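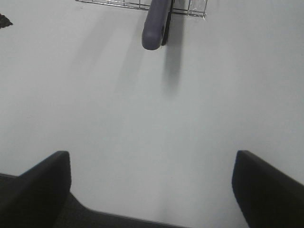 The hardware store on Lennox Street in Tundville opens at seven, and most mornings the first customer wants something that costs less than a cup of coffee. A washer. A cup hook. One key, cut while they wait with the car running.

Réjean Fortin has owned the store for 11 years. Before that he drove a delivery truck for Astex, the wholesaler that supplied it, and he knew the stockroom before he ever saw the sales floor. When the last owner wanted to retire and couldn't find a buyer, Fortin asked for a look at the books. They weren't good. He bought the place anyway, with a loan from the credit union and some money from his brother.

"I figured people would still need screws," he says.

They did, but fewer of them came in to get them. A big home center had opened out by the highway, 24 miles off, and people who made the drive filled the whole cart while they were there. Paint went first, then power tools. Fortin stopped carrying lawn mowers in his second year and used the floor space for things he had always thought of as filler: buckets, dish racks, mousetraps, canning jars, doormats, brooms.

The housewares aisle now brings in more than plumbing and electrical put together. Customers call it the Alley. It is narrow and runs along the back wall, and two people can't pass in it unless one of them turns sideways. Fortin has thought about widening it, but he would have to give up a row of shelving and he can't decide which one.

What sells there follows the calendar pretty closely. Jars go in late summer. Mousetraps pick up at the first frost. March is mud and road salt, and that means brushes, mops and boot trays until the ground dries out. In spring, when the rentals near the college change hands, he sells the kind of stuff a person forgets they don't own until the first night in a new kitchen.

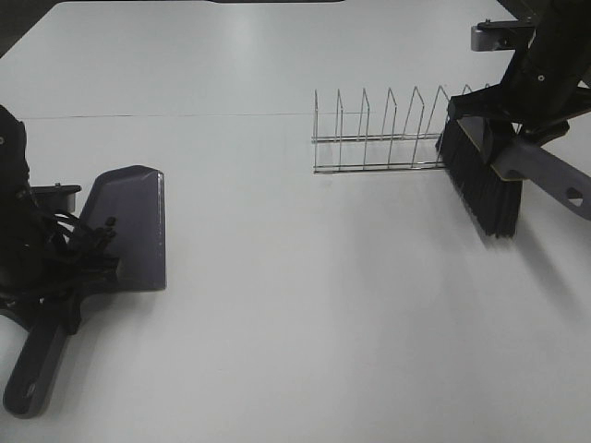

Dustpan, hand brush and wire dish rack: ordinary goods for an ordinary kitchen.

He has opinions about all of it. A dustpan should have a thin, straight lip. If the lip has a wave in it, you will chase the same line of dust across the floor for as long as you own the thing. He runs his thumb along the edge of a new model before he orders more than one. With brushes he bends the bristles over and watches how they come back. Dish racks he judges by the feet, which wear out or fall off long before the wire gives up.

Plenty of this was once sold in metal and wood, and older customers ask for that. He carries a steel dustpan for them. It costs three times as much as the plastic one, and it dents. The plastic one can crack in an unheated garage, so he tells people to keep it indoors. He doesn't think either of them is the right answer for everyone, and he says so at the register, which sometimes costs him the bigger sale.
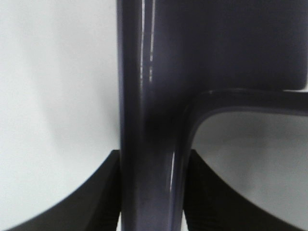

Glossy molded plastic in a dark purple-gray.

Ordering takes up most of his afternoons. Astex ships by the case, and a case of 11 may be more than Tundville needs in a year. He splits some cases with a store two towns over. The two owners meet in a church parking lot with their trucks backed up to each other and trade half a case of drain strainers for half a case of clothespins. They settle up in the fall.

He has tried selling online. His niece built him a page with photos and prices, and for one winter he packed boxes at the counter between customers. Shipping ate what he made on anything under ten dollars, and nearly everything in the Alley is under ten dollars. The page is still up, with the store hours and a phone number on it.

The loan has two years left. Fortin has a part-time clerk, a high school senior who is quick with the key machine and will be gone after graduation. He has started asking around for the next one. He would also like someone to take over the ordering, though he admits he hasn't asked anybody about that yet.

A little before six he pulls in the rack of snow shovels from the sidewalk and counts the drawer. A man knocks on the glass, holding up a broken toilet flapper, and Fortin lets him in.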